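콘센트 하나에 제습기랑 건조기 같이 꽂아도 되나요?

작은방물먹는중
2025년 6월 29일

안녕하세요, 가입만 해 놓고 눈팅하다가 처음 글 써 봐요. 장마 들어가니까 작은방이 너무 눅눅해서 Kollska 제습기를 들였거든요. 문제는 그 방에 벽 콘센트가 딱 한 군데라 Flemero 소형 의류건조기랑 같은 멀티탭을 써야 한다는 거예요. 멀티탭 뒷면을 보니까 정격이 1000W라고 적혀 있고, 건조기 라벨에는 소비전력 508W, 제습기는 설명서를 잃어버려서 모르겠어요ㅠㅠ

어제 두 시간쯤 같이 돌려 봤는데 차단기는 안 떨어졌어요. 근데 플러그 쪽을 만져 보니까 미지근하더라고요. 이 정도면 정상인지, 아니면 당장 따로 써야 하는지 궁금합니다. 집은 오래된 빌라고 전세예요. 집주인한테 콘센트를 늘려 달라고 해도 되는 건지도 같이 알려 주시면 감사하겠습니다!

밤샘빨래

저도 그렇게 쓰는데 아무 일 없어요. 차단기 안 떨어지면 괜찮은 거 아닌가요? 저는 선풍기까지 꽂아 놨는데 ㅋㅋ

두꺼비집옆집

윗분 말씀은 좀 위험해요. 차단기는 벽 속 배선을 기준으로 떨어지는 거라, 그보다 용량이 작은 멀티탭은 한참 과부하가 걸려도 차단기가 가만히 있을 수 있어요. 저도 예전에 그것만 믿고 쓰다가 멀티탭 구멍 하나가 누렇게 변한 걸 이사할 때 발견하고 식겁했습니다.

일단 제습기 옆면이나 뒷면 은색 스티커를 보세요. 설명서 없어도 거기에 소비전력이 적혀 있어요. 냉방능력이나 제습량 말고 꼭 '소비전력' 칸이요. 그 숫자에 508을 더해서 1000을 넘으면 같이 쓰시면 안 되고, 안 넘더라도 꽉 채우는 건 안 좋아요. 저는 80퍼센트까지만 씁니다. 그러니까 질문자님 멀티탭이면 800W까지고, 건조기 빼면 남는 게 292W네요. 제습기가 200W대 초반이면 그럭저럭인데 큰 용량이면 바로 넘어가요.

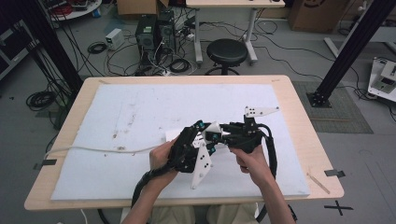 그리고 플러그 미지근한 건 건조기처럼 오래 도는 물건이면 어느 정도는 있어요. 손을 대고 있기 싫을 만큼 뜨겁거나, 탄내가 나거나, 플러그가 헐렁하게 흔들리면 그날로 버리셔야 하고요. 아, 선을 돌돌 말아서 묶어 놓고 쓰시는 분들 많은데 그것도 꼭 풀어 두세요. 열이 못 빠져나가요.

제일 좋은 건 건조기를 벽에 직접 꽂고 제습기는 시간을 나눠서 돌리는 거예요. 빨래 끝나고 제습기 켜는 식으로요. 저는 지난 1월에 Ackah 고용량 멀티탭으로 바꿨는데 개별 스위치가 있어서 편하긴 해요. 다만 멀티탭에 멀티탭을 또 꽂는 건 고용량이어도 하지 마시고요.

습기장판

콘센트 늘리는 얘기는 아무도 안 하셔서 제가 적어요. 저도 전세 살 때 해 봤는데, 편하자고 늘리는 건 집주인이 꼭 해 줘야 하는 건 아니라고 들었어요. 계약서에 특약이 있는지 먼저 보시고, 없으면 비용은 제가 낼 테니 해도 되냐고 문자로 물어보세요. 나갈 때 원상복구 얘기 나오면 골치 아프니까 답장은 꼭 남겨 두시고요. 저희 집주인은 흔쾌히 그러라고 했는데 이건 진짜 사람마다 달라요. 반대로 원래 있던 콘센트가 헐겁거나 그을렸으면 그건 고쳐 달라고 당당하게 말씀하셔도 될 것 같아요. 공사는 면허 있는 전기업체 부르시고, 오래된 빌라면 온 김에 접지 되어 있는지도 봐 달라고 하세요.

작은방물먹는중

헉 자세한 답변 감사해요! 스티커 찾아보니까 제습기가 생각보다 높네요, 320W예요. 그럼 80퍼센트는 넘는 거죠? 오늘부터 건조기는 벽에 꽂고 번갈아 돌릴게요. 집주인분께는 내일 문자 드려 보려고요.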